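Tue 28 May — drying shed / fiber store

Continued from the February pages. Subject is still moisture uptake in the stored strip bundles, and whether the new desiccant cabinet (Gundero) does anything the old cupboard did not.

Balance checked against the 1000 g reference before starting. Read high by one division, re-zeroed, read correctly after that. Left it switched on through lunch so it would not drift again.

Bundle A, cabinet, top shelf: 1404 g. Bundle B, old cupboard, went on the balance next and slid off the pan. Weighed again with the tray under it and the tray subtracted. Gain since the last weighing is 148 g, which I do not believe. Either the February figure was taken without the binding cord or the cord has been replaced with something heavier. Huiling Ye has the old sheet and will look.

Humidity logger in the cupboard had stopped. Battery door was not seated. No usable record for the cupboard until this morning, so the comparison with the cabinet starts over from today. Cabinet logger is fine — flat line with a step each time the door was opened.

Countersunk screws on any housing: hand driver only, seat the head and stop.

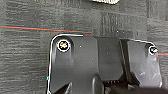 Screws at the two upper corners of the gray housing.

Hinge side of the Gundero door still binds in the afternoon. Backed the lower hinge off half a turn and it closes under its own weight. Gasket has a flat spot near the latch. Rubbed talc into it for now. If the spot does not recover, order the gasket by the meter and cut it here; the pre-cut one from Prinent was short at the corner last time and had to be patched.

Bend test, small strips, 17 mm mandrel. Strips conditioned in the cabinet cracked on the outer face before reaching a half turn. Strips from the cupboard went the full turn with some whitening. Soaked strips went the full turn with no mark. This agrees with what we had on the Wannasri stock and suggests the cabinet is set too dry for anything that is going to be worked the same day. Proposal: keep the cabinet for long storage, move bundles to the open rack the evening before use. Setting on the dial left as it is until a second batch has been through.

The Aditz dye lot was not tested. Bag was open at the neck and I do not want to mix the results.

Note on sampling. Flat strip frays at the cut end and the loose fiber takes up water faster than the rest, so short samples read wet. Trim the ends square with the guillotine, not the shears, and discard the first finger-width. Same thing should be expected wherever strip is creased or worn in a finished piece, so take the surface reading on a clean stretch and note where the probe went. 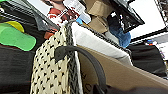

Open weave in cream strip, dark braided trim.

Pin probe on braid: readings scatter badly. The pins spread the plait and contact comes and goes with hand pressure. Tried the clamp adapter and got a steadier number but a lower one. No correction exists for this, so braid readings are to be logged as "clamp" or "pin" and kept in separate columns.

To do
Huiling: old February sheet, cord question.
Me: second batch into cabinet, new battery for cupboard logger, talc on gasket again if needed.
Either: relabel the tray with its own weight. The ink has gone.

Open item — where the cabinet vents. At present it blows toward the rack, and the lower bundles get all of it.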